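# Questions about the folding robots at Lundby

*Last changed June 9, 2019*

We collected these questions from people at the Lundby laundry. If your question is missing, please write it on the sheet next to the time clock, and we will add it.

**What do the robots do?**

For now they fold. They take shorts, shirts and towels, one piece at a time. Sorting, washing, drying and pressing stay the same as before.

**Will I lose my job because of this?**

No. The agreement with MacKinnon, who owns the building and the machines, says that no position is removed during the trial. The trial started in January and goes on for 48 weeks. What comes after is not decided, and we do not want to promise something we do not know. You will get the news in writing before any change is made.

**Who works next to them?**

One operator for each pair of arms, in shifts of 4 hours. After this you go back to your normal place. If you do not want to be an operator, you can say no, and it will not be noted anywhere.

**What does an operator do all day?**

You lay out the next garment, watch the fold, and take the finished piece away. You also press the pause button when the arm takes the cloth in a bad place. Sports clothes need the most watching. The fabric is slippery, and a waistband can hide under the rest of the garment.

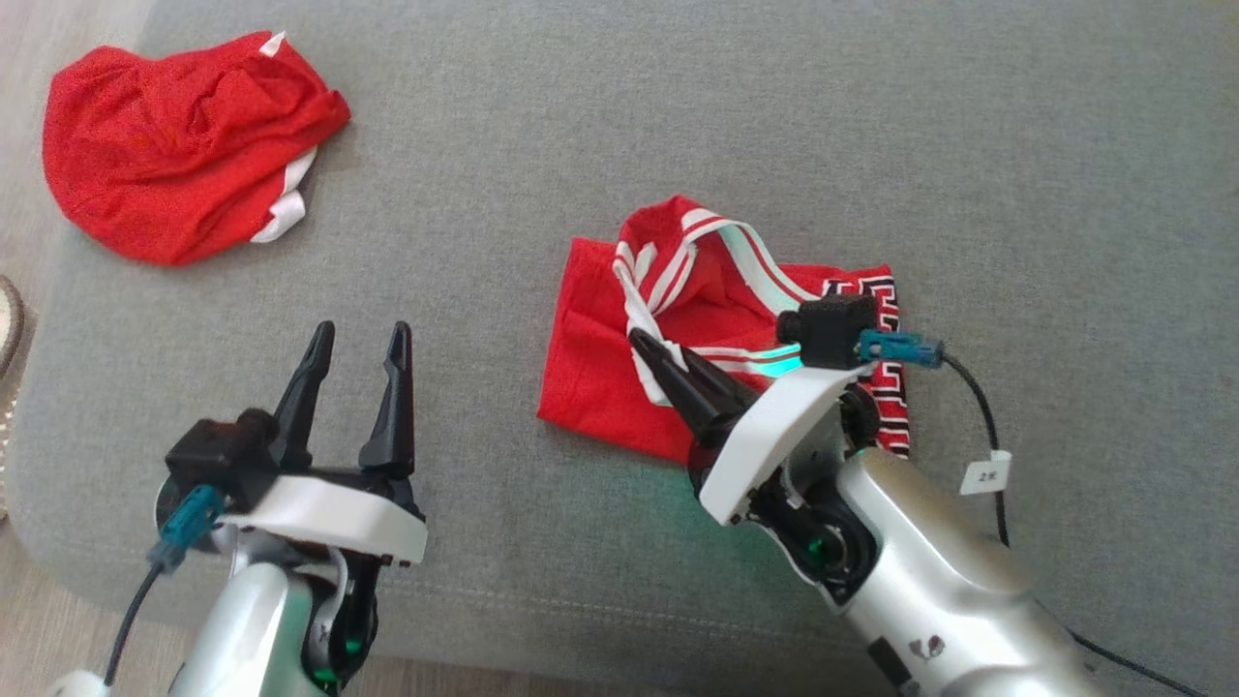
With shorts, the rule is to let the arm find the band by itself first. If it misses three times, pause it, open the garment with your hands and start again. Please do not help while the arm is moving, even if it looks very slow. We know this is difficult for those who have folded by hand for many years.

**Is it faster than a person?**

Not today. A trained folder is faster with almost every piece. The hope is that the robots take a part of the evening pile, so that fewer people must stay late.

**Do the cameras film us?**

The cameras on the wrists look at the grippers and the cloth. Your hands can come into the picture when you lay something out. The recordings are kept by Pallgate for 6 months and used only to improve the folding. The shift leaders do not have access to them — this was asked by many of you, and it is written in the agreement.

**Does my pay change?**

The hourly pay is the same. Operators get the training hours paid also, including the test at the end.

**What if a garment gets damaged?**

Put it in the gray box and fill in the short form. It will not be counted against you. Do not try to repair it or send it out with the order.

**Whom do I call when the arm stops?**

First look at the screen. If it says "Zarkon service", leave everything as it is and call the number on the side of the table. For any other message, the operator guide has a page with the steps.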